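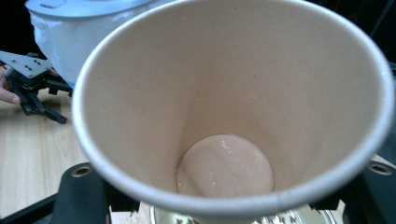 A paper cup with a little left in the bottom.

Print | E-mail this review

The Neltance photo jigsaw, "Low Tide, Plundstead"

I've been buying art prints as presents for years, and I'd got to the point where everyone I love has run out of wall. My sister has three of them behind the couch. So when I saw that Neltance were putting Jolien Van Beek's beach photographs onto jigsaws I was pretty excited – a picture you can have for a fortnight and then put back in the cupboard! I bought two, one to give away and one to keep, and it's the one I kept that I'm reviewing.

If you don't know her work, she does those long grey-green shorelines with hardly anything in them. A post, a bit of weed, a line of foam. I have "Low Tide, Plundstead" as a card on the fridge and have looked at it every morning since we moved in. I thought I knew it well. I did not know it at all, and I can tell you now that there are about nine different greys in that sky and I've got opinions on all of them.

It cost me $40 plus postage, and it turned up in a flat cardboard mailer with the box inside wrapped in brown paper. No dents. The box is a good one, with a proper lift-off lid that has that slow sinking action when you put it back on. The photo is printed right across the lid with no logo plonked on top of it, and I wish more puzzle makers would do that, given the lid is what you're working from. Neltance have put their name on the side in small letters and left it there.

There's also a folded sheet of the full image, a bit bigger than the lid. Use the sheet. The lid is printed slightly warmer than the pieces and I spent a whole evening hunting for a patch of sand that was a sort of apricot on the lid and plain beige on the table.

It's 980 pieces, which is an odd number for a jigsaw, and I asked about it by email. Rozália Murín from the shop wrote back the same afternoon to say they'd chosen the grid to suit the shape of the photograph so they wouldn't have to crop the ends off. Good on them. I've had a Wodier puzzle of a harbour where the whole left-hand jetty had been chopped to fit the standard box, and it bothered me every time I looked at it.

The pieces themselves are thick, with a matte, slightly papery finish. No glare under the lamp at all, and I do most of my puzzling at night so that matters a lot to me. The cut is clean. I found two pieces still joined at a corner and they came apart with a twist. Not much dust in the bag either, maybe a teaspoon of it. They click together firmly enough that I could slide a finished strip of horizon across the table in one go, though I wouldn't try lifting it.

Now for the grumbles. The cut is what they call a ribbon cut, so nearly every piece is the usual two knobs and two holes. With a busy picture you'd never notice. With a photo that is half sky, you notice. I had false fits all over the top third, pieces that went in beautifully and were wrong, and I didn't find out until the row above wouldn't close. I pulled out one section three times. A wonkier cut with some odd shapes in it would have helped no end, and for the price I think we could have had it.

The other thing is the very dark strip along the bottom, where the rock is. In the card on my fridge you can see detail in there, little ridges and a gleam of water. On the puzzle it's gone almost black. I had some 13 pieces left at the end that I just tried in every hole, one after another, like a burglar with a bunch of keys. My husband wandered in at that point and got four in a row and has been unbearable about it.

How long did it take? The better part of two weeks, on and off, mostly after nine at night. The edge and the foam line went in on the first evening and I thought I'd be done by the weekend, ha. If you're a quick puzzler you'll be faster than me. If you're buying for someone who does a jigsaw once a year at the beach house, I'd steer them towards one of the others in the range. "Cunha Steps" has a painted wall and a flight of tiles in it and looks like a much friendlier job. My sister got that one, and she and the kids finished it over a wet long weekend and asked where the next one was coming from.

All the pieces were there, by the way. The website says they'll replace a lost piece if you send a photo of the gap, but I haven't needed to test it.

As a present I think it's lovely. It feels more generous than a card and less bossy than a framed print, where you're sort of telling people what to hang. The brown paper wrapping is nice enough that you could tie a ribbon round it and be done. They'll tuck in a handwritten note for nothing if you ask at checkout. They don't do gift receipts, and I'd have liked one.

Would I buy another? Yes, and I already have my eye on the one with the boat sheds, which is due out in May. I'd like them to sort out the dark areas before then, and I'll probably email Rozália again to say so, poor woman. I've kept "Low Tide" on its board under the spare bed for now, as I can't quite face breaking it up after all that sky.

Four stars out of five. It would have been four and a half with a better cut.

A couple of things people asked after my last puzzle review: yes, it fits on a standard puzzle board with a bit of room at the sides for sorting, and no, I don't glue them. The bag inside the box isn't resealable, so have a zip-lock handy for when you pack it away.

Print | E-mail this review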